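Clendier grasp stack - FAQ

Questions that keep landing in the inbox. Updated in May, more when there's time.

What does Clendier do?
Takes camera input from the wrist and the fixed view, proposes grasps, plans the arm motion, runs it. Four processes, one config file. No training code in this repo, that lives in Masel.

Do I need both cameras?
For planning, yes. Wrist view alone gets you a decent grasp angle and no idea where the other arm is. Set fixed_cam: required and the planner refuses to start without it.

Why does the mask leak into the leaves?
Most common ticket by far. Anything with a stem and leaves on it gets segmented as one blob, then the grasp center drifts up toward the greenery. Turn on body_only in the perception config. It keeps the thickest part of the mask and drops the rest. Close to contact a leaf can hang right in front of the fruit and blur, so depth there is junk - we ignore depth once the fingers are closing.

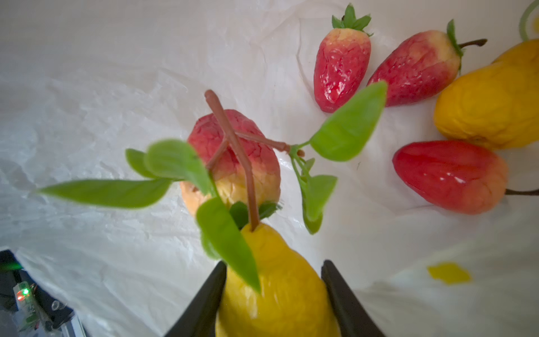
Mireille Geagea reports that body_only fixed her pears but made strawberries worse, the calyx gets dropped and the center lands too low. Fair. Use the per-class override untill 506 is merged.

What is 506?
The ticket for per-class mask trimming. Blocked on 479, wich is the config loader rewrite. Ansel Kasprzak has both.

White plastic gives me false grasps. Fix?
Creases look like edges. Raise edge_floor one step at a time, restart perception, look at the overlay. Don't go straight to max, you lose pale stuff too.

Can two arms plan at once?
Yes, one shared planner, not one per arm. Each arm reserves a volume before it moves. If the volumes overlap the second request waits 3 seconds, then replans. Two planners on one table - please don't.

Are cables in the collision model?
Partly. Revard adds a padded tube along each arm link. Loops near the wrist are not modeled, so raise wrist_pad if yours stick out.
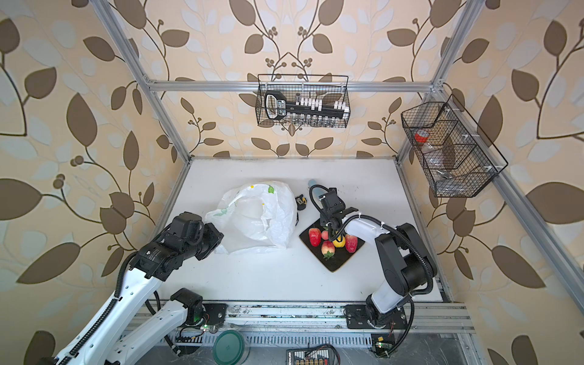
Two arms, tray on the right, bag on the left.

Tray is at an angle, do I have to square it up?
No. Tray pose is fitted at startup, any rotation. Moved it mid-run? Call refit_tray or the drop points will be off.

Planner times out on every request.
Check the clocks first. If camera and controller stamps disagree by more than 15 ms the frame is thrown out and the planner sits there waiting. Log line says "stale frame".

Does it run on the old Azevedo controller?
Read only. You get joint states, no commands. No plans to change that.

Where do logs go?
logs/ under the run folder, one per process. Attach all of them to a ticket, not just the planner one.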